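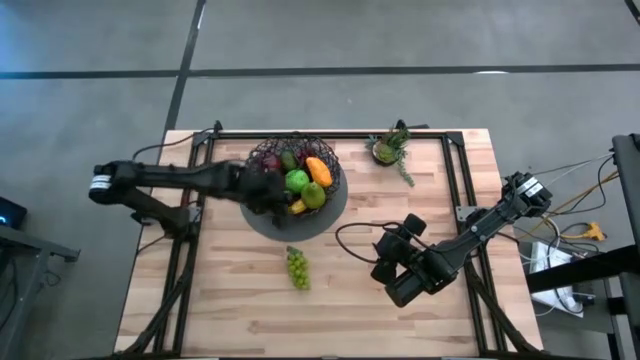 **Tuesday, Pumside, fruit table**

Fruit for the Gethin set laid out on the butcher-block top. Mesh basket stays on the round gray plate, center-back. In the basket: green apple, papaya, green mango, small pear, plum, lemon. Grapes are out on the wood in front.

Succulent in the back right corner, one stem trailing onto the table. Don't trim it, Zargate liked it.

To do:

- Fruit budget is 20 a week, 5 left. Papaya took most of it.
- Pear and mango are too close in color. Try a yellow pear next time.
- Wipe the planks after grapes, they leave sticky spots.
- Oil the top in October. Flustuvo has 2 cans on the shelf.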